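**Planador Fesberg Obi – monolugar de clube, usado, revisto na oficina**

Referência da oficina: Obi n.º 56
Estado: em condições de voo, com reboque
Ficha atualizada em 01/06/2020

O Obi é um monolugar de asa alta em madeira e tela, desenhado para clubes que precisam de um aparelho simples para os primeiros voos a solo e para os primeiros percursos de distância. A Fesberg construiu 104 exemplares. O que está à venda na Clultholm é o número 56 e esteve sempre em clubes, o último dos quais foi o aeroclube de Solludine.

## Estrutura

A asa é em duas metades, com longarina única em pinho e bordo de ataque em contraplacado até à longarina. Daí para trás é tela. Os ailerons são de madeira, também entelados. Os travões aerodinâmicos saem por cima e por baixo da asa e são comandados por uma alavanca azul do lado esquerdo do cockpit.

A fuselagem tem secção poligonal, forrada a contraplacado à frente e entelada atrás da roda. O patim do nariz foi substituído na última revisão, bem como os blocos de borracha. A roda é fixa, com travão de tambor ligado ao fim do curso da alavanca dos travões aerodinâmicos.

O estabilizador horizontal desmonta-se com um único parafuso e uma cavilha de segurança. Convém verificar a cavilha duas vezes, porque o encaixe tem folga suficiente para parecer fechado quando ainda não está.

## Revisão

A revisão foi feita por Desta Demissie e Nahom Fikre e incluiu:

- inspeção de todas as juntas coladas acessíveis, com abertura de 7 janelas novas no intradorso da asa;
- tela nova nos ailerons e no leme de direção;
- cabos do leme de direção novos, de pedal a leme;
- rolamentos dos travões aerodinâmicos limpos e lubrificados;
- pesagem e novo cálculo do centro de gravidade.

A tela da asa é a da revisão anterior e passou no ensaio de resistência. A pintura tem marcas de uso junto às raízes e uma reparação pequena na ponta direita, bem feita mas visível. Não mexemos nela.

A cúpula é a original. Está transparente e sem fissuras, com riscos finos na zona da janela de correr.

## Instrumentos e equipamento

Altímetro, velocímetro, variómetro mecânico com anel, bússola e indicador de derrapagem por bola. O rádio é recente e fica com o aparelho. A bateria vai atrás do encosto, numa caixa com correia – o acesso é apertado e exige retirar a almofada. Cintos de quatro pontos, substituídos.

Há um gancho de reboque no nariz e outro no centro. O segundo é o que se usa no guincho e tem a revisão registada à parte.

## Em voo

É um aparelho dócil, com aviso claro antes da perda e comandos bem harmonizados, embora o leme de direção seja pesado para quem vem de planadores de fibra. Sobe bem em térmicas estreitas. Contra o vento perde depressa, como todos os da sua geração, e o piloto tem de contar com isso ao planear o regresso. Cameron Matheson, que fez o voo de ensaio depois da revisão, registou um ligeiro desvio para a esquerda com as asas niveladas. Foi corrigido no compensador fixo do aileron.

Pilotos altos devem experimentar o cockpit antes de decidir. O encosto tem três posições, mas os pedais só regulam em terra.
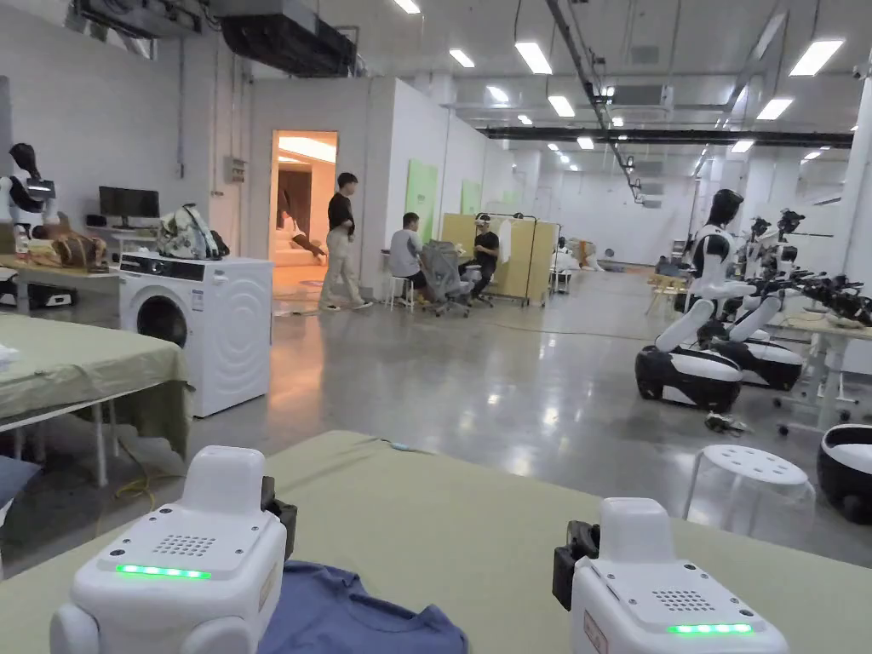
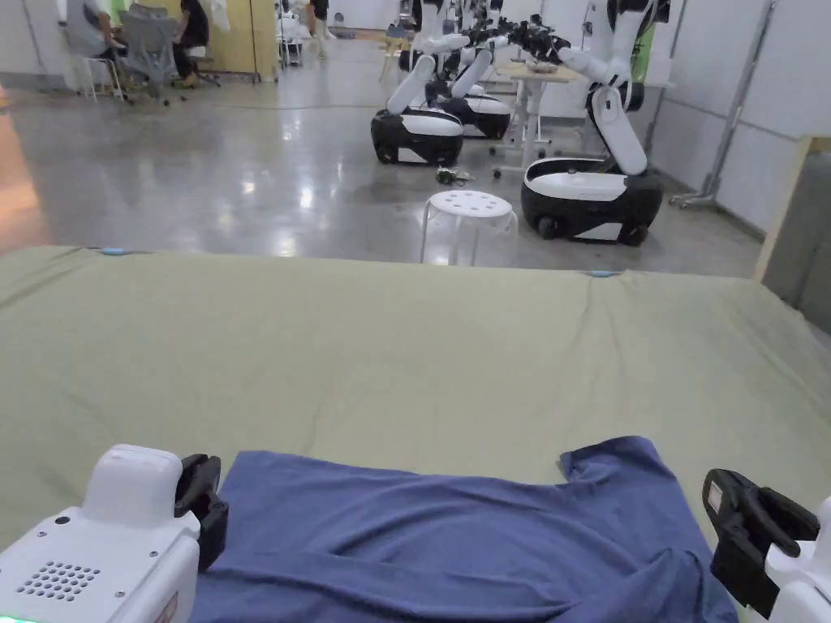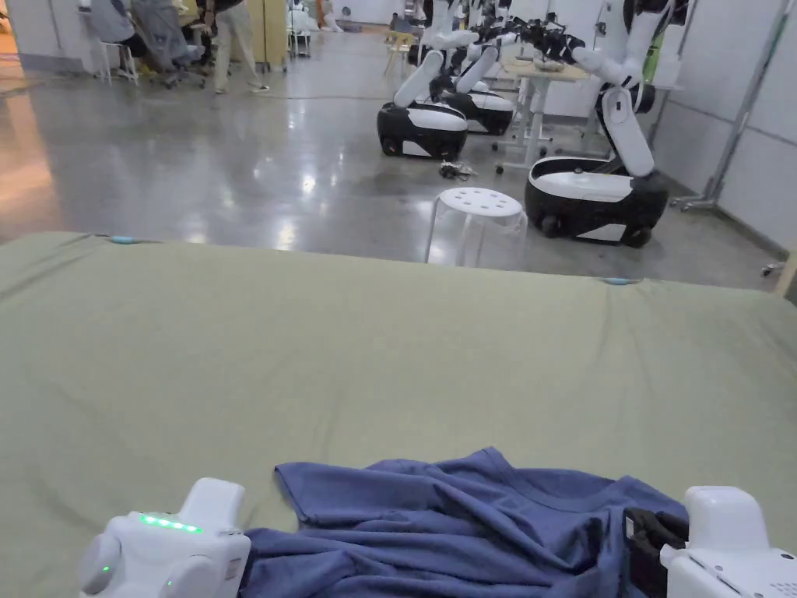
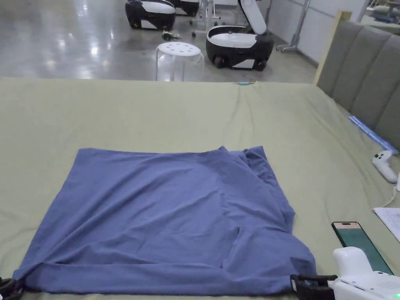

## Reboque

Reboque fechado, de um eixo, com estrutura em aço e forro em contraplacado. Pneus e ligação elétrica em bom estado. A montagem faz-se com três pessoas, e com prática fica pronta em menos de meia hora. Os berços das asas foram forrados de novo com feltro. O trinco da porta traseira prende um pouco com tempo húmido.

## O que está incluído

- planador completo, com caderneta e registos desde a construção;
- reboque;
- capa de cúpula e proteções das pontas;
- 10 cavilhas de segurança sobressalentes;
- manual de voo e manual de reparação (cópia encadernada).

Os paraquedas não estão incluídos. O lastro para pilotos leves vende-se à parte.

## Visitas e entrega

O aparelho pode ser visto montado, mediante marcação com Ebise Tsegaye na oficina da Clultholm. A documentação técnica é enviada por Jingyi Yin a pedido, em cópia digital. Em agosto a oficina fecha e não há visitas nem entregas.

O preço é dado por consulta. Aceitamos reserva com sinal, válida até à inspeção do comprador, e o sinal é devolvido se a inspeção revelar defeito que não conste desta ficha. O transporte até ao aeródromo de destino é da conta do comprador, que pode também levantar o reboque na oficina.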